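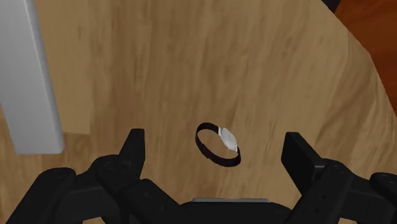

4.2 Do long winning streaks predict anything?

Commentators like to treat a streak as a property of the player. We doubt it. Dlamini's earlier study of the Praltar indoor series reported that players on a run of eight or more wins took the next match more often than their ranking would suggest, but that sample left out withdrawals, and a player who pulls out with a sore back never gets the chance to lose.

We went back to the same draws and added the Drestska and Aerts events, for 351 singles matches in all. Withdrawals were counted as the end of a streak. With that one change the effect shrinks to a size we would not care to defend, and on clay it goes away.

Courtois has argued that the first set tells the real story - a player in form starts fast. Perhaps. Figure 1 shows a wristwatch on a wooden tabletop. The timing of first sets is a separate problem, and the Imar records we were given list start times only to the nearest hour, so we make no claim about pace.

Seeding is a further worry. A top seed in these draws usually meets a player ranked outside the top 100 in the opening round, and a run of seven wins can include several such matches. Any model that scores them the same as a semifinal will find "momentum" wherever the draw was kind. Ours gives them less weight, though the weights are a guess and we would like to see them tested by somebody else.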